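## Bradside Readers' Circle - what's coming up

Feb 11, 2021. Quick one this time, deadline day and I'm behind with everything. 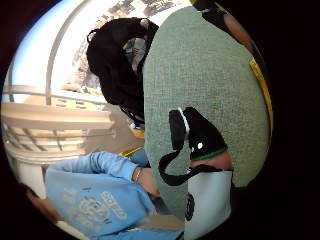
**Do I need to have finished the book before the evening?**
Most people get to the last fifty pages or so and that does fine. We keep the ending for after the break, so you can slip off then if you don't want it spoilt.

The book is *Salt for Jadier* by Evdokia Politis, her second novel. Set in a ferry town in winter, two sisters, a boarding house, a very slow quarrel over a will. I had my doubts for the first three chapters (a lot of weather) and then read the rest in one go and burnt the rice. It's 136 pages in the small paperback, so no excuses. The large print runs longer, obviously, and the page numbers won't match - please give chapter numbers when you want to talk about a passage. We lost ten minutes to this in December.

Evdokia is joining us on screen for the second half. She's asked for questions beforehand if poss. She is happy to talk about the translation too, which Nhung Quách has been working on and which Hordiienko are bringing out later in the year. Nhung will try to join but has a deadline of her own. Good questions so far: why the mother never gets a name, whether the boarding house is a real one, and did she always mean to leave the letter unopened. Less good: where do you get your ideas. She has been asked.

Copies - the Dretent shop has 22 put by under the group's name, collect from the door and say it's for Bradside. Over 38 of us are on the list now so share if you can, or try the library's e-book, though there was a queue for it when I looked. If you've still got a copy of the December book it needs to go back in the box, no names but there are 3 missing.

The link goes out the evening before, same as usual. Please mute when the kettle goes on. Cameras on or off, up to you.

Next choice: short stories, by popular demand. Two suggestions in already, one of them very long for something called short stories. Send yours by the end of the month, title and author and a line on why. Not the whole blurb please, I have to type them all up.

Also still looking for someone to write up the evening for the next issue. A page is plenty. Half a page is fine - see above re deadline.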